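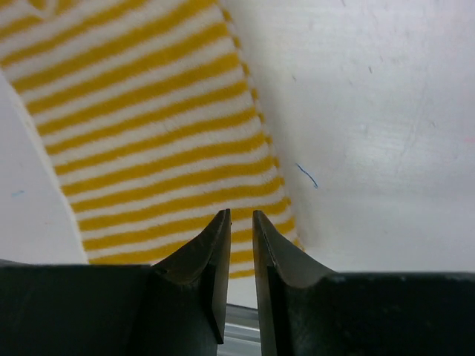 How many demonstrations does it take to teach a robot arm to fold a cloth?

More than 1,000 is the figure most people in small labs will give you, and I think it is the wrong thing to be asking for.

I have spent a good part of the past year collecting demonstrations for a folding project we call Grinilden. The work is simple to explain. A person moves the arm through the task, the cameras and joint readings are saved, and the cloth is put back for the next try. Do that all day and you have a day's worth of data. Our first target was 1,000 episodes, and we hit it in August. The model we trained on them folded well on the table where we had recorded and poorly everywhere else.

My view is that the target itself did a lot of the damage. When people are told to reach a number, they get fast. Fast operators lay the cloth down the same way every time, since a flat cloth with its hem squared up to the table is quick to fold. They approach from the same side. They throw out any try where the first grasp misses, even though the recovery from that miss is something the model badly needs to see. By the end we had one demonstration recorded many times over.

We went back and looked for episodes where the cloth started at an awkward angle, or bunched, or partly turned under. There were 111. We trained again on those alone. The result was worse on the easy starts and clearly better on the hard ones. I would not build a theory on one run, but it changed how I plan a session.

Striped cloth is a good case. On a towel with regular bands, the stripes tell you which way the fabric runs, and a wrist camera picks that up easily. A learning system will pick it up too. If every towel in the set has stripes, the system may line up on the stripes and pay no attention to the hem. Then you hand it a plain gray towel and it has nothing to go on. The same goes for marks on the table. A pen line that stays in one spot for a whole week of recording is a landmark, and the model is free to use it. Some people answer this by scrubbing the table until it is blank. I would leave the marks and move the work around them, or change tables. Kitchens and laundry rooms have marks too.

Here is what we do now at Vurnum. Each session has a short sheet listing the starting states to cover, and the operator works down the sheet. Missed grasps are kept, along with whatever the operator did next. We change the cloth every 3 episodes, which everyone complained about at first and which does slow things down. The daily count is no longer posted on the wall.

There is a fair argument on the other side. Varied data is harder to check. When all the demonstrations look alike, a bad one stands out, and a reviewer can clear a batch before lunch. With varied starts, the reviewer has to watch each episode and decide whether a strange motion was a mistake or a sensible answer to a strange cloth. We have had long disagreements over single clips. It costs real hours, and a group with one arm and a deadline may not have them.

Some colleagues also say that scale takes care of it, and that a large enough pile will contain the odd cases by accident. That may hold for a company with a building full of arms. It did not hold for us, and I doubt it holds for most of the people who are collecting this kind of data on a single bench.

If you write up a dataset, put the list of starting states next to the episode count. I have read too many reports that give the second and leave out the first. Our own first report on Grinilden was one of them, and the corrected version went up on 2018-03-13.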